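社内報 5月号 現場だより
仕分け工程の自動化 第2ライン立ち上げ報告

Tiltus組立棟の部品仕分け工程に、アーム型ロボットによる整列作業を導入した。対象は小型部品の寄せ集めと位置合わせで、従来は作業者が手で行っていた工程である。本稿では、設備の構成、作業手順の変更点、担当者の業務内容の変化について報告する。

対象工程の従来の負荷は次のとおり。1シフトあたりの取り扱い数は2,000個、担当は2名。作業そのものは単純だが、前傾姿勢が続くため、肩と手首の負担が以前から安全衛生の面談で挙がっていた。また、品種切り替えのたびに配置図を見直す必要があり、切り替え直後に置き間違いが集中する傾向があった。

自動化後、シフト内の手作業による整列は600個まで減った。残る分は、寸法のばらつきが大きい品種と、数量の少ない特注品である。これらは当面、手作業を継続する。ロボット側で対応できる品種は制御ソフト「Killuvico」に登録済みで、未登録の品種を流した場合は動作を開始しない。

担当者の配置は2名のまま変更していない。1名が供給と排出、もう1名が動作の監視と条件出しを受け持ち、シフトの中間で交代する。条件出しとは、押し付け高さ、移動速度、接近経路の三つを品種ごとに設定する作業を指す。これまで保全課に依頼していたが、今回から現場で行う。

この変更に伴い、対象者には72時間の教育を実施した。内訳は座学、模擬ワークによる操作訓練、実ラインでの立ち会いである。講師は生産技術課のGhizlane Mansourが務めた。模擬ワークには色と形の異なるブロックを使用する。製品と違って傷を気にせず動かせるため、接触を伴う動作の訓練に適している。

訓練で最も時間を要したのは、先端の棒でブロックを押して動かす操作である。つかむ動作とは異なり、押す位置が中心から外れるとブロックが回転する。六角形のものは面に当てるか角に当てるかで進む向きが変わり、円柱形のものは接点がずれると脇へ逃げやすい。密集した状態では、一つを押すと隣も動く。受講者は、棒をどこに下ろすかを先に決め、そのあとで経路を決める順序を繰り返し練習した。

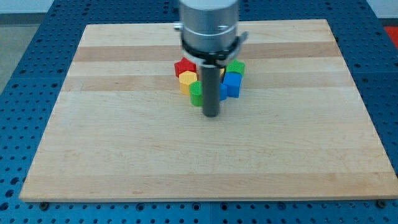
監視担当のChaimae Saberからは、導入後の作業について次の意見が出ている。「手は空くが、目は離せない。止まったときに原因を言葉で残す作業が増えたので、交代前の10分は記録に充てたい」。これを受け、交代手順を見直し、記録の時間を作業時間内に組み込んだ。停止記録は様式を統一し、発生時刻、品種、先端の位置、復帰方法の4項目を必須とする。

作業評価の項目も改める。従来の処理数に代えて、条件出しの再現性と停止記録の記入状況を用いる。移行期間中は処理数の低下を個人の評価に反映しない。この点は面談で個別に説明済みである。

運用上の注意を以下に記す。

・先端の棒が作業板の上にあるときは、停止中であっても可動範囲に手を入れない。ブロックの位置を直す場合は、アームを退避位置へ戻し、操作盤を手動に切り替えてから行う。
・作業板を載せ替えたあとは、必ず高さの基準を取り直す。板の厚みの差がそのまま押し付け高さの誤差になる。
・条件を変更した場合は、変更前の値を残したうえで別名で保存する。上書きは禁止とする。
・異音、振動、経路の逸脱を認めたときは、品種にかかわらず停止し、保全課へ連絡する。

未解決の課題は二つある。一つは品種切り替え時の条件呼び出しで、現在は操作盤から手入力している。入力誤りを防ぐため、指示書の二次元コードから読み込む方式を検討中である。もう一つは夜間シフトの体制で、条件出しのできる担当者がまだ足りない。次回の教育は夜間シフトの所属者を優先する。

Tawfik棟への展開については、作業台の固定方法が異なるため、治具の設計を先行させる。設計案の確認は生産技術課で受け付けている。受講希望者は所属長を通じて申し込むこと。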